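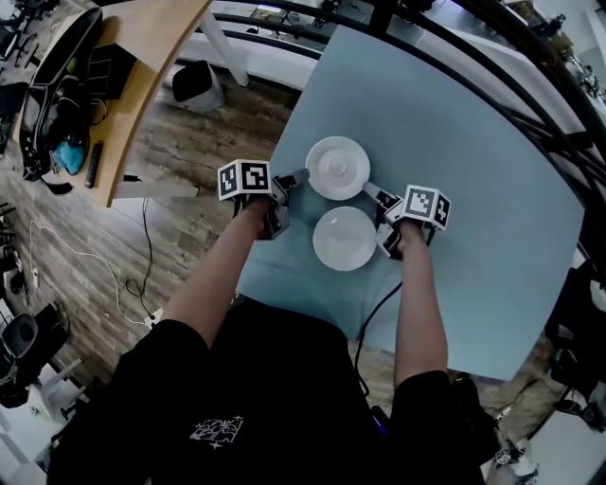 Plain white plates are all the same, a reader wrote under my piece on mugs, and anyone who pays more than supermarket money for them wants their head looking at. I did laugh, and then I went and had a look in my own cupboard, where there were plates from at least four different shops, no two of them quite the same white, all wobbling on top of each other like a badly made cake. So I've spent the past three months eating off the Stotine plates from Anorholm, at home and in the office, and I have come round to thinking that there is a fair bit to say about a white plate after all.

Stotine is Anorholm's everyday range. It comes in white and nothing else, and the plates are round and plain with no pattern on them, which will please some of you and bore the rest. I bought the large and the medium, leaving the bowls for another time (I have far too many bowls, as regular readers know). A box of four large plates cost me £20 in the Bevan shop. The full set, with the medium plates, bowls and mugs included, was £74 on the same shelf, and I very nearly gave in to it.

The first thing I liked was the weight. I had a set of Zerkum stoneware for years and loved the look of it, but carrying a pile of those to the table was a job for both arms and a deep breath, and my mum simply refused to wash them up. Stotine plates are a good deal lighter. They still feel like proper crockery when you put a knife to them, there's none of that tinny scrape, and the edge is thick enough that I've not been nervous about knocking them on the tap. I have one small chip so far, on a large plate, and I'm fairly sure that was me and the cast iron pan.

The two sizes are closer together than I expected. On the website they look like a dinner plate and a tea plate, but once you have them at home you find the medium will take a perfectly decent lunch: beans on toast with an egg, a jacket potato, a big slice of quiche with salad. I've ended up reaching for it more than the large one. If you were hoping for something dainty to put a biscuit on, though, you'll be disappointed, and I do think Anorholm could say so more clearly.

Do turn one over in the shop before you buy, as I always tell people. The ring on the underside was nice and smooth on most of mine, but one plate had a rough patch that I could feel with my thumb, and I rubbed it down with a bit of wet fine sandpaper before letting it anywhere near the good table. That took a minute or so and it has behaved itself ever since. The ring also holds a little pool of water in the dishwasher if you load the plates at a slant, so you get a dribble down your sleeve when you lift them out. I keep a tea towel handy and grumble.

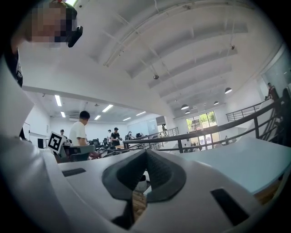

I took the medium plates into work on a Wednesday, thinking that an office is a far harder test than my kitchen could ever be. Plates at work get stacked wet, used as saucers, left under a mug all afternoon and microwaved with goodness knows what on them. They came through it very well. Tomato sauce lifts off with hot water, even when it's had all day to set, and the only thing I've had to scrub at was a set of grey knife marks after somebody's birthday cake. A dab of bicarb paste took those off, mostly. There is still one if you hold the plate up to the window!

In the microwave they warm up a bit round the edge while the food in the middle is still thinking about it, so mind your fingers. My old Zerkum ones were much worse for that. I've been told they're fine in a low oven too and I've used them for keeping pancakes warm without any trouble, but I wouldn't go roasting anything on them.

A word about stacking. Large on large is steady, and so is medium on medium. Mix the sizes and they slide about, so you really do want two piles, and that takes up more shelf than my narrow cupboard can comfortably spare. The cereal has had to move.

To my reader who says they're all the same, I'd say have a go at eating off one for a week and then go back to the wobbly pile. I went back to Bevan last week for another box of the medium, and they'd sold out of those, so I came home with a butter dish. I'll be writing about the butter dish in December, once I've worked out whether the lid is meant to be that loose.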